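Koltley Cable Keeper for Two-Finger Grippers
Sold by Vistano Bench Supply -- page last updated Saturday, November 9, 2024

If you have run a small arm on a tabletop for any length of time, you probably already know the fault this product was made for. The arm goes down to pick something up, the fingers close, and partway through the lift the gripper drops off the controller. No warning, no odd noise. You get a communication error, the fingers stay wherever they were, and whatever you had in them either hangs there or lands in the wrong bowl.

We lost most of October to that one. Our first guess was firmware, and our second was the power supply, and I am a little embarrassed to say that we swapped out two perfectly good supplies before Lina Sabbagh, who handles our returns bench, sat down next to the arm for an afternoon and just wiggled things. The connector at the wrist was fine until the last joint rolled past 90 degrees. Then the slack in the loop ran out, the cable pulled sideways on the plug, and away it went. Roll it back and everything came up again as if nothing had happened, so the log never told us much.

Soft, light objects are where people tend to notice it first, I think because the grip force is set so low that there's plenty of time to stand there wondering whether the fingers have closed. Toy food is what we use for most of our own pick and place checks, and the banana has had a hard life.
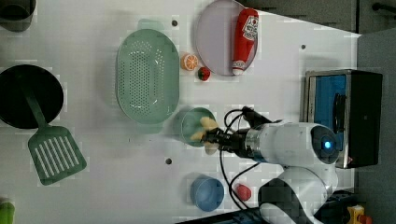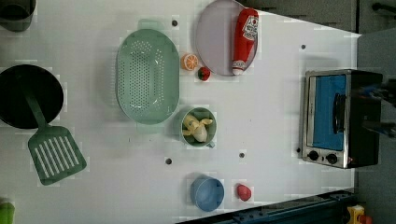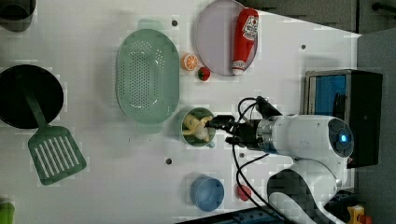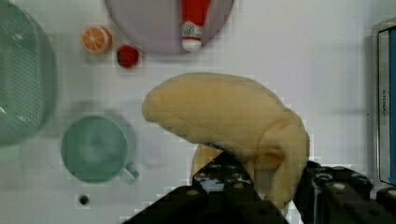 Now, the Keeper itself. It's a split collar that goes around the wrist, with a short arm that stands off to one side and a padded saddle at the end for the cable to lie in. The collar takes the pull, so the plug doesn't have to. You can fit it with the gripper still mounted, and the only tool you'll want is the hex key that comes in the bag. Ashraf Ramadan drew the first one with a zip tie slot and we all liked it very much until we had to cut the tie every time we changed a cable, so the production version has a hook-and-loop strap instead. It holds just as well and your fingernails will thank you.

What comes in the bag: one split collar, one standoff arm, one saddle with its pad, 2 straps (the second is a spare), four screws, the hex key and a folded instruction sheet. The strap is 30 cm long and can be trimmed.

Before you fit it, please stop the arm and switch the gripper off at the controller. I know how tempting it is to leave everything live when the job only takes a few minutes. But a gripper that has lost its connection can come back all at once when the plug is nudged straight, and on some setups it will go and finish the last command it was given. Nour Qaisi got a good pinch on the thumb that way while she was holding the connector. She was fine, and a bit cross, and we have put the note in large type on the instruction sheet ever since.

Once the collar is on, jog the last joint slowly through its whole range in both directions and watch the loop while you do it. You want some slack left at both ends of travel. You also don't want so much that the cable can drag across the table, where it will catch on the rim of a bowl or a pan handle sooner or later and give you a whole new fault to chase. If it drags, take up a little at the saddle and try again.

A word about cables that have already been through this. The Keeper can't mend a plug that has been tugged on for months. If yours still cuts out after fitting, with the strap snug and the loop looking right, the pins may be bent or the wire may be broken inside the jacket, and you'll need a new cable before anything else will help. Our Plindo replacement leads come in two lengths, and Elie Obeidat on the order desk can tell you which one suits your wrist.

The collar fits the Haddadin wrist ring as supplied. For anything else, please measure across the ring and write to us before ordering -- we'd much sooner answer an email than take a parcel back. The warranty is 12 months from delivery and covers the collar, arm and saddle. Straps and pads do wear, and Revathi Gowda keeps a box of them by her desk, so just ask when you next order and she'll slip a couple in.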